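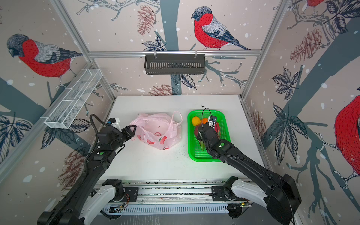
Preker Twin-Arm Tabletop Cell, Model 665
Setup and care

The 665 is an enclosed bench cell with two arms on a shared front rail. It ships from our Davville shop with both arms already bolted to the rail. The 702 uses the same arms on a longer rail, and everything on this page applies to it except the panel sizes.

What's in the crate
Frame rails and corner posts
White tabletop
Front rail with both arms mounted
Gripper finger set, 2 pairs
Hex keys and cable clips
Wall panels (ordered separately, plain or printed)

Placing the cell
Set the cell on a level bench that doesn't rock. Use all 4 mounting points. Leave enough space behind the front rail to get a hand to the wiring, and don't push the cell up against a sink or a coolant line.

Wall panels slide in from the top. Put the back panel in first, then the sides. If you use printed panels, run your vision check again after they go in. Busy backgrounds can change how a wrist camera picks out small parts, and a program taught against plain walls may need new reference shots.

Baskets and bins can hang from the back rail or fix to a side wall. Move each arm by hand through its full reach, with the power off, before you tighten anything that sticks out into the cell.

Cables
Leave a loop of slack over the elbow and another at the wrist. A cable that pulls tight when the gripper turns will fail at the connector first. Check the clips every week if you run the cell daily. A Wednesday check works well for most shops because the machine has been running for a couple of days by then.

Cleaning
Power down and park both arms. Brush crumbs and grit off the tabletop toward the front, then vacuum. Keep the nozzle away from the boards at the base of each arm. Do not use compressed air near the rail; it drives dirt through the slots in the cover. Wipe gripper fingers with a damp cloth after handling food, and dry them.

Service
Finger pads, clips and rail covers are stocked in Davville. Motor and joint repairs go to Hinds in Stiltenport. Send the arm with its base attached and note the joint that faulted.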